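Emari padded bench, light gray
Review by Isabelle Caron, 25/01/2025

I bought this bench in April for the small room where we change after sport, and I wanted to wait some months before writing my opinion. I ordered it from the Skisbridge shop. The delivery took 4 days and the box was heavy, so please ask somebody to help you on the stairs.

The assembly is simple. There are four legs and one key, and the drawing is clear enough. One screw was missing in my box, but the shop sent me another without discussion.

Mostly we use the bench to sit and tie shoes, and to put down the clothes which wait for the washing machine. I like very much that the corners are rounded. My old bench, the Ostia, had hard corners and I still remember them with my knee.

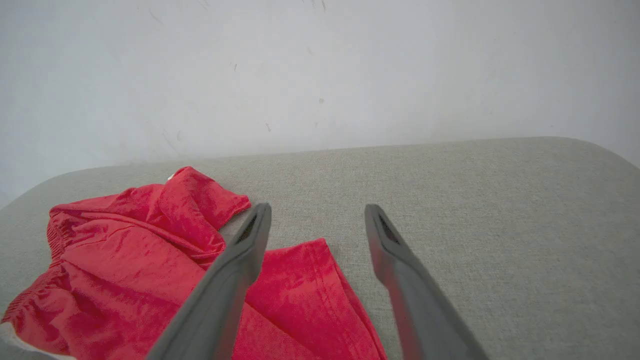

Red clothing on the bench, against the white wall.

The fabric is woven and has small lighter and darker points in the gray, so a little dust does not show quickly. It is a bit rough under bare legs in summer. I clean it with a soft brush every second week. The cover cannot be removed, and for this price I would expect a zipper.

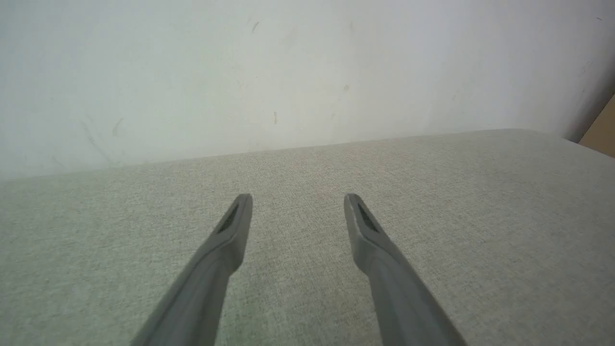 The woven fabric of the top, with the wall behind.

The padding is firm. My husband finds it too hard, I find it correct. After all these months it has kept its form, also in the middle where we always sit.

I give 4 stars from 5. I would buy it again, but with a removable cover I would be more happy.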